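Projects > Dalside > open-day-wrist > README

# Dalside Open Day, wrist camera set

Recordings made during the public demonstration at the Dalside workshop on August 3, 2024. The arm was set up by the Ondrejka group and ran cloth and basket tasks while visitors watched. Sessions lasted up to 40 minutes, with a break between them to reset the table.

## Contents

- 239 episodes, wrist view only
- 72 of them started by visitors using the handheld controller
- 4 task prompts, listed in `prompts.txt`

Prompts are short and name the cloth by color, for example "orange cloth, white basket."

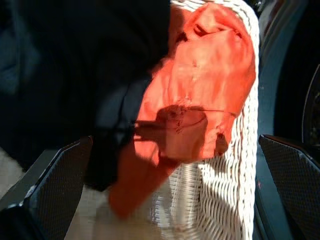 Can the visitor episodes be used for training?

They can, but they are kept in a separate folder, `visitor/`, and the motion in them is slower and less even than in the staff episodes.

## Known issues

Sunlight was not controlled. Many episodes have hard shadows from the gripper on the cloth, and exposure was left on automatic. Joint data for the first session was saved with the wrong clock and has been left out. Sound was never recorded.

## Labels

Alfie Horrocks marked each episode as done, partly done or stopped. Labels were checked once against the Prelen log. Episodes marked stopped have no end pose.

Contact: Alfie Horrocks, Dalside workshop desk
© 2024 Goreo | Back to top
4 comments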